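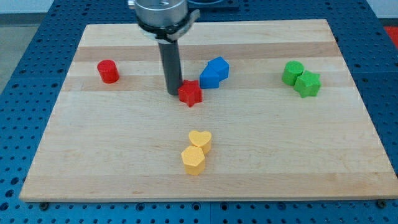
このページの最終更新：7月 15:20

まな板

まな板（まないた、俎板、俎、真魚板）は、食材を包丁などの刃物で切る際に下に敷く調理用具である。刃物の刃先と調理台の双方を保護し、食材を安定させる。素材には木材、合成樹脂、合成ゴム、竹、ガラス、石材などが使われる。英語では cutting board または chopping board と呼ぶ。

目次
1 名称
2 歴史
3 構造
4 素材
5 寸法と形状
6 刃物との関係
7 衛生
8 手入れと補修
9 製造
10 調理以外の用途
11 慣用表現
12 脚注
13 関連項目

名称

「まな」は「真魚」と書き、食用の魚を指す古い語である。「な」は副食物一般を指し、魚も野菜も含んだ。このうち魚を特に「真魚」と呼び、これを料理する板を真魚板といったのが語源とされる。漢字の「俎」は、もとは祭祀で犠牲の肉を載せる台を表す字で、日本では調理用の板の意味にも用いられるようになった。

かつては魚や肉を扱う板と野菜を扱う板を分け、後者を蔬菜板、菜切り板などと呼び分ける地域もあった。現代の家庭では用途にかかわらず「まな板」と総称する。小型で薄いものは「カッティングボード」の名で売られることが多く、パンやチーズを載せてそのまま食卓に出す製品も含まれる。

歴史

平らな石や木の台の上で食材を切る行為は古くから各地にあり、専用の道具としてのまな板がいつ成立したかを特定することは難しい。木製品は腐朽しやすく、残りにくいことも理由の一つである。

日本では脚の付いたまな板が長く使われた。床に座って、あるいはしゃがんで調理する台所では、板の面をある程度の高さに保つ必要があったためである。中世から近世の絵画資料には、脚付きの大きな板の前に座り、包丁と箸を使って魚をさばく料理人の姿が描かれている。板の上面を中央がやや高い蒲鉾形に仕上げたものもあり、水が左右に流れやすい利点があった。

近代以降、立って調理する台所が普及すると脚は不要になり、板状のまな板が一般的になった。流し台の寸法が規格化されるとまな板もそれに合わせた大きさで作られるようになり、流しの縁に渡して使う細長い形も現れた。

合成樹脂のまな板は二十世紀後半に広まった。軽く、漂白剤が使え、色分けもしやすいことから業務用の厨房で採用が進み、家庭にも入った。2000年代には折り曲げられる薄いシート状の製品や、食器洗い機に対応する製品が量販店で普通に見られるようになった。

ヨーロッパや北アメリカでは、肉屋で使う厚い木製のブロックと、家庭用の板とが並行して発達した。前者は丸太を輪切りにしたもの、または角材を束ねて木口を上に向けたもので、脚を付けて床に据えることもあった。中国では丸太を輪切りにした円形の厚いまな板が広く使われ、重い包丁で骨を断つ調理に対応している。

構造

木製のまな板は、木取りと接着の方法によって次のように分けられる。

一枚板
一本の木から取った継ぎ目のない板。接着剤を使わず、削り直しを繰り返しても構造が変わらない。幅の広い材が必要なため高価になりやすく、乾燥が不均一だと反りや割れが出る。柾目材は板目材に比べて反りが小さい。

はぎ合わせ板
幅の狭い材を横に並べて接着した板。材ごとに色や木目が異なるため、表面に濃淡の帯が現れることがある。木目の向きや年輪の向きを調整して反りを抑える。接着部に水が入り続けると剥がれる場合がある。

木口板
角材を立てて並べ、木口面を上にして接着した板。刃が繊維の間に入るため傷が目立ちにくく、刃先への負担も小さいとされる。吸水が速く、厚みと重量が必要になる。英語では end grain と呼び、繊維を寝かせた edge grain と区別する。

樹脂製のまな板には、単一の樹脂を成形したもののほか、色の異なる層を重ね、傷んだ層を剥がして使う積層式や、内部に芯材を入れて反りを防ぐものがある。

素材

木材

日本で用いられる樹種には、ヒノキ、イチョウ、ヤナギ、ホオノキ、キリ、ヒバなどがある。ヒノキは適度な硬さと耐水性をもち、流通量も多い。イチョウは油分を含んで水はけがよく、刃当たりが柔らかい。ヤナギは粘りがあって傷の戻りがよいとされるが、大径の材は少ない。キリは軽く乾きが速い反面、柔らかく、深い傷が付きやすい。

欧米ではカエデ、ブナ、クルミ、サクラなどの広葉樹が多い。北アメリカ産の硬いカエデ類はハードメープルと呼ばれ、緻密で導管が細く、淡い色をしている。肉屋のブロックや製菓用の台にも使われてきた材である。クルミは濃い褐色で、カエデと交互にはぎ合わせて縞模様を作る意匠がよく見られる。オリーブやアカシアは木目の変化が大きく、盛り付けを兼ねた小型の板に向く。

竹

竹は木材ではなくイネ科の植物の稈であるが、製品としては木製まな板と並べて扱われる。細く割った材を接着して板にする。成長が速く材料を得やすい。硬度は高めで、木材より刃先が傷みやすいとの指摘がある。

合成樹脂

ポリエチレンとポリプロピレンが代表的である。ポリエチレンは比較的柔らかく、業務用の厚いまな板に多い。ポリプロピレンは硬めで軽く、薄手の製品に使われる。いずれも吸水性がほとんどないが、傷に汚れが入ると落ちにくく、表面が滑りやすい。高温で変形するため、熱い鍋を直接置くことはできない。

合成ゴム

弾力があり、刃当たりが木に近い。重量があるため板が動きにくく、料理店で多く採用される。樹脂と同じく吸水が少なく、表面を研磨して再生できる製品もある。

ガラス、石材、金属

硬く傷が付かないが、刃先を著しく傷めるため、切る用途には適さない。ガラスや大理石の板は、生地を延ばす台、チーズの盛り付け、鍋敷きなどに使われる。ステンレス鋼の板も同様に、主として作業台や盛り付け用である。

寸法と形状

家庭用では長方形が主流で、円形、半円形、正方形に近いものもある。厚さは数ミリメートルのシートから数センチメートルの板まで幅がある。木製では厚さ20ミリメートルを境に薄手と厚手を分ける販売店があるが、統一された基準ではない。薄い板は軽く扱いやすい反面、反りが出やすく、削り直しの回数も限られる。

付属する加工として、肉汁や果汁を受ける周囲の溝、持ち手、吊り下げ用の穴、立てて乾かすためのスタンド、裏面の滑り止めなどがある。溝は汁が台へこぼれるのを防ぐが、切る面積が減り、切った食材を板の縁から鍋に落とすときに引っかかることがある。

端に直交する材を接合して反りを抑える加工を端ばめという。木は幅方向に大きく、長さ方向にはわずかしか伸縮しないため、完全に接着すると割れの原因になる。蟻溝などで遊びをもたせる方法がとられる。

刃物との関係

包丁の刃先は、食材を切り抜けた後にまな板に触れる。板が硬すぎると刃先が欠けたり丸くなったりし、柔らかすぎると刃が食い込んで動かしにくくなり、削れた屑が食材に混じる。この釣り合いを表す語として「刃当たり」があり、硬さのほか、表面の復元性や厚さも影響する。

和包丁のように硬度の高い鋼を使った薄い刃には、柔らかめの木やゴムが合うとされる。骨を断つ作業では板に強い衝撃が加わるため、厚く重い板を用いる。のこ刃のパン切り包丁は表面を毛羽立たせやすく、専用の板を分けて使う家庭もある。

使用時には濡らして絞った布巾や滑り止めの敷物を下に敷き、板が動かないようにする。板がぐらつくと刃物の操作が不安定になり、けがにつながる。

衛生

まな板は生の食材に直接触れるため、食中毒の原因となる細菌を別の食材に移す経路になりうる。これを二次汚染または交差汚染という。生の肉や魚を切った板で、加熱せずに食べる野菜を続けて切ることは避ける。板を複数用意するか、先に生食用のものを切り、肉や魚を後に回す。

業務用の厨房では、食材の種類ごとに色の異なる樹脂製まな板を使い分ける方法が普及している。生肉に赤、魚に青、野菜に緑を当てる例が多いが、配色は事業者や国によって異なる。

木製と樹脂製のどちらが衛生的かについては、長く議論がある。木は水分とともに細菌を内部に吸い込み、乾燥の過程で表面の菌数が減るとする報告がある一方、内部に残る菌を問題にする見解もある。樹脂は洗浄しやすいが、深い傷が増えると洗浄の効果が下がる。どちらの場合も、洗浄と乾燥の状態、表面の傷の程度が結果を大きく左右する。

手入れと補修

木製の板は、使う前に水で濡らして軽く拭くと、表面に水の膜ができ、色や匂いが移りにくくなる。使用後は洗剤とたわしで木目に沿って洗い、水気を拭き取って、木目が縦になるように立てて陰干しする。肉や魚のたんぱく質は熱で固まるため、最初は水で流し、その後に湯をかける。直射日光に長く当てると、急な乾燥で反りや割れが生じる。

食器洗い機や漬け置きは、多くの木製品に向かない。黒ずみは主にカビによるもので、表面に近ければ研磨で取り除ける。欧米の広葉樹の板では、食品に使用できる鉱物油や蜜蝋を定期的に塗り、吸水を抑える。乾性油を塗る場合は、硬化するまで時間を置く。

樹脂製の板は、塩素系漂白剤を薄めた液で消毒できる。液に浸すか、液を含ませた布巾を密着させ、時間を置いてからよくすすぐ。熱湯を使うときは製品の耐熱温度を確認する。

傷や窪みが増えた木の板は、かんなや研磨機で表面を削って平面を出す。販売元や木工所が削り直しを請け負うことがある。割れが板を貫通したもの、接着部が開いたものは交換の対象になる。

製造

木製まな板の製造は、製材、乾燥、木取り、接着、平面加工、面取り、研磨、仕上げの順に進む。乾燥は品質を左右する工程で、天然乾燥と人工乾燥を組み合わせることが多い。含水率の異なる材をはぎ合わせると、後に段差や剥離が生じる。

はぎ合わせでは、接着面を平滑に削り、耐水性のある接着剤を塗って締め具で圧着する。硬化後に両面を削り、厚さをそろえる。専業の工房には、木口板を主とするHarnineや、はぎ合わせ板を主とするBredenのように、構造を限って作るものがある[1]。樹脂製品では、Zetierが積層式の交換層を単体で販売している[2]。

まな板を専門に収集する施設としてMandagi台所道具資料館がある。所蔵する板は3873点で、脚付きのもの、輪切りの丸太、初期の樹脂製品を含む[3]。

調理以外の用途

革細工や紙工作で刃物を受ける板として、樹脂製のまな板が転用されることがある。革に穴をあける作業では、打ち具の先を傷めにくい厚手のポリエチレン板が好まれる。机上で紙を切るための柔らかい敷物はカッティングマットと呼び、まな板とは区別する。

製菓や製麺では、生地をこねたり延ばしたりする大型の板を使う。そば打ちで麺を切る際に敷く板は切り板、または単にまな板と呼ばれ、上に小間板を添えて包丁の送りをそろえる。

慣用表現

俎上に載せる
ある事柄を議論や批評の対象として取り上げること。「俎上にのぼせる」ともいう。

俎板の鯉
相手のなすがままになるほかない状態、またはその状態で覚悟を決めていること。「俎上の魚」も近い意味で使われる。

脚注

[1] 各工房の製品案内による。
[2] Zetier 製品案内、交換層の項。
[3] Mandagi台所道具資料館 収蔵目録。

関連項目

包丁
調理器具一覧
集成材
木口
交差汚染
カッティングマット

カテゴリ：調理器具 ｜ 木工品 ｜ 台所用品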